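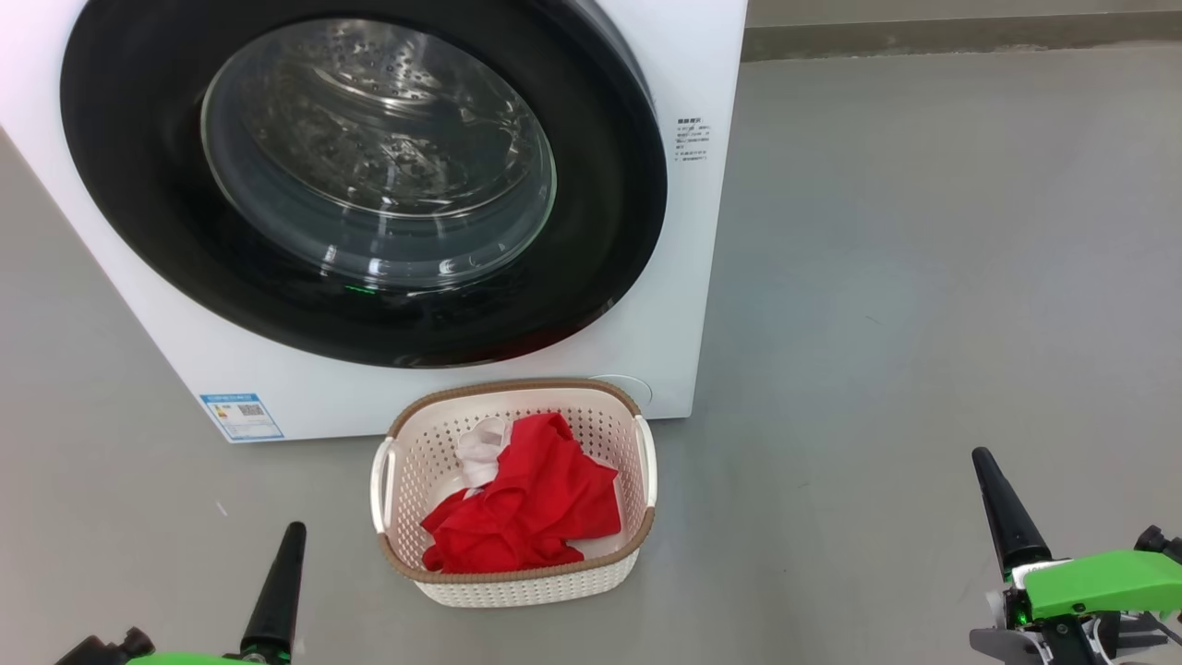 Budget for a two-arm setup, laundry tasks — what did we forget?

teun_v
Posted July 2024
Hello all. I must write a purchase plan for our small lab in Flarkham and I would like some eyes on it. The task is loading and unloading a front loader, cloth from a basket into the drum and back. Two arms, two grippers, one head camera, wrist cameras. The arms we have already. What remains is 3,204 euros for fingers, cables, the washing machine, baskets and spare parts. My brother Cor thinks I put too much in spare fingers. I have 19 pairs on the list.

Saqib Bugti
19 pairs is a lot for cloth. Are you printing them or buying them? We buy from Smits and use maybe one pair in a month. I would move half of that money to a second wrist camera.

teun_v
Buying. The tips are narrow and I expect them to knock against the door ring many times before the policy is any good. Inside the drum it is steel with small holes, also not friendly for a tip. The view from the wrist is what I plan with:

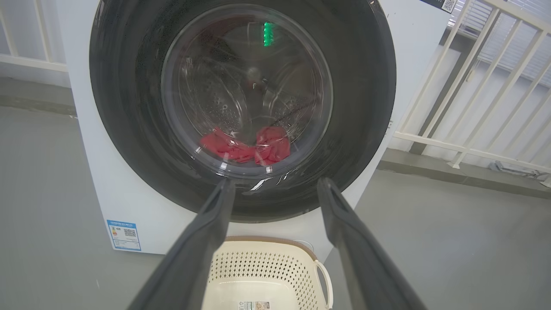
Ivone Xavier
I don't agree with Saqib. Spend on the machine side first. A glossy door and a steel drum give reflections everywhere, and you will lose days on this. Reserve something for lamps and diffusers, and buy a second washer with a different door, even if it is used. With only one model you will not know what your system has learned.

Saqib Bugti
A second washer takes floor space and that is also budget. We rent in Vunville and I pay for every square meter.

teun_v
Space is fine here. Used washer goes on the list, over the summer I can look for one. Does it need a water connection?

Ivone Xavier
Not for loading. Only power, if you want the door lock to work.

Cor Verschueren
So, fewer fingers. I said this in the car.

teun_v
Ten pairs, then. Lead time from Prukeck is 57 days, so I order this week and the lamps can wait until November.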